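Ainhoa Robles
2020-07-04

Abro hilo sobre el calor de esta semana en el valle de Gostine y sobre por qué los datos de unas estaciones y otras no coinciden. Va para largo.

1/ Para quien no me siga: llevo una estación meteorológica de aficionada en Nesora, en la ladera norte, a 1.099 metros de altitud. Mido temperatura, humedad, lluvia y viento. Los datos son míos y no tienen ningún valor oficial. Para avisos y decisiones serias, el servicio meteorológico.

2/ El jueves varias personas compartieron una captura con una máxima altísima en Stilon. Ese termómetro es el del panel de la plaza, que está atornillado a una pared orientada al oeste. A media tarde mide la pared.

3/ Un termómetro tiene que estar a la sombra, ventilado, sobre hierba o tierra y a metro y medio del suelo, más o menos. Si falta una de esas cosas el dato sirve para hablar en el bar y poco más.

4/ Lo mismo con el coche. El sensor suele ir en el paragolpes, encima del asfalto. Parado en un semáforo sube varios grados y luego tarda un buen rato en bajar.

5/ Dicho esto, calor ha hecho. En Nesora no había tenido una racha así desde que tengo la garita buena. Lo que ha llamado la atención a los vecinos son las noches, más que los mediodías.

6/ Una noche tropical es la que no baja de 20 grados. En el fondo del valle este verano ya se han dado. Aquí arriba no, pero el miércoles nos quedamos cerca.

7/ ¿Por qué por la noche hace a veces más calor en la ladera que abajo? Por la inversión. El aire frío pesa más y se va al fondo del valle, sobre todo con cielo despejado y sin viento. A media ladera queda una franja más templada.

8/ En noviembre se ve muy bien: niebla y helada en Stilon, sol y manga corta en la ermita de Echevarría. En julio pasa también, solo que sin niebla no se nota y la gente cree que el aparato está mal.

9/ Me preguntan por mensaje qué se puede hacer para dormir. Nada original: persianas bajadas desde media mañana, ventanas cerradas mientras fuera haga más calor que dentro y abrir de noche en dos fachadas opuestas para que corra el aire.

10/ El ventilador no enfría la habitación, mueve el aire y ayuda a que se evapore el sudor. Con mucho calor y aire muy seco puede ser hasta molesto. Y en un cuarto vacío solo gasta luz.

11/ La ropa de cama también cuenta. El relleno retiene el calor del cuerpo, que es para lo que está hecho. En estas noches, sábana y ya está. 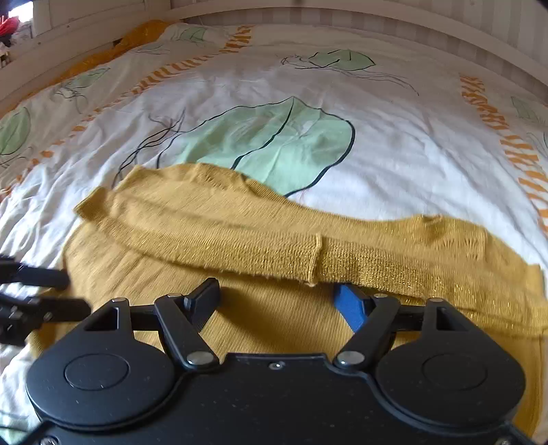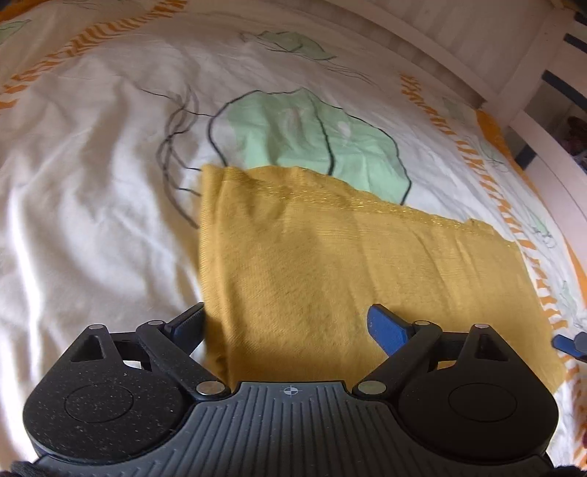
La funda blanca con estampado, en las dos fotos.

12/ Sigo. La humedad. Con 30 grados y aire seco se aguanta en la sombra. Con los mismos 30 y el aire cargado el sudor no se evapora y el cuerpo no se refrigera bien. Por eso existen los índices de sensación térmica.

13/ Ojo con esos índices: no son temperatura. He leído en un grupo de Gostine «hemos llegado a tantos grados» y era la sensación que daba una aplicación del móvil. Ese número no se puede comparar con un récord.

14/ Las aplicaciones del móvil, además, normalmente no miden nada en tu pueblo. Interpolan desde un modelo, con una altitud que muchas veces no es la real. A mí una me pone 300 metros más abajo de donde vivo. Con ese error ya tienes casi dos grados de diferencia.

15/ Cuenta rápida: en una atmósfera normal la temperatura baja unos 6,5 grados por cada kilómetro que subes. De día suele servir como aproximación. De noche, con inversión, no sirve.

16/ Tormentas. Esta tarde se ven nubes de desarrollo hacia la sierra. Que haya nubes no quiere decir que vaya a llover en el pueblo. Una tormenta de verano puede dejar un chaparrón en un barrio y ni una gota en el de al lado.

17/ Si estáis en el monte y oís truenos, bajad de la cresta y alejaos de árboles aislados, vallas metálicas y agua. Mejor dentro del coche o en un edificio cerrado. La caseta de Echevarría, abierta por un lado, no protege de los rayos.

18/ Otra cosa que pasa con estas tormentas es la racha seca: la lluvia se evapora antes de llegar al suelo, el aire se enfría y cae de golpe. Viento fuerte durante unos minutos. Recoged toldos y sombrillas antes de iros de casa.

19/ Tres o cuatro me habéis pedido los datos de la estación en una hoja. Los paso limpios cuando termine el mes. Faltan 14 horas de junio porque se quedó sin pilas el transmisor, y esas horas las dejo en blanco. No relleno huecos.

20/ Y si alguien tiene libretas antiguas de lluvia de Stilon o de Gostine, aunque estén incompletas, me interesan mucho. Puedo ir a fotografiarlas y no salen de vuestra casa. Las de un vecino de Nesora suman 157 páginas y sigo pasándolas a mano.

21/ Para mañana los modelos bajan algo la temperatura — poco — y el lunes entra viento del norte, con noches mejores. Lo actualizo por la mañana con la salida nueva.

22/ Añado, que me lo acaban de preguntar: sí, la mínima de hoy en Nesora es provisional hasta medianoche. Si cae una tormenta antes, puede bajar de la de esta madrugada.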